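Skimden Laundry Room, quarterly walk-through
Checked by: Madalena Serrano
Date: 11/30/19

Dryer vents — PASS. Lint cleared back to the wall. The October sheet said "cleared" too, in handwriting I would call optimistic.

Lint screens — FAIL. 2 torn. Replacements ordered from Pacheco. Those dryers are off until they arrive, and the tape over the coin slots is there on purpose.

Washer hoses — PASS. One bulge noted on the Gomeo machine last time. New hose fitted.

Floor drain — PASS, after removal of a sock.

Fire extinguisher — PASS. Gauge in the green. It is no longer holding the door open.

Exit path — FAIL. 3 carts parked in it. Moved them. Expect them back by Tuesday.

Folding table — PASS. Rated for 50 pounds, says the sticker. Please stop sitting on it.

Detergent shelf — PASS. Bottles capped, labels facing out, one bracket tightened.
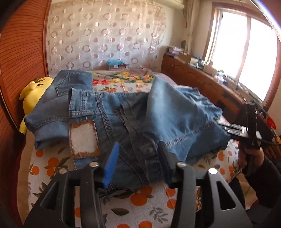
Can I leave a dryer running while I go to the store?
Please stay in the building until the cycle ends.

Next check: torn screens, carts, and the light over the sink, which hums.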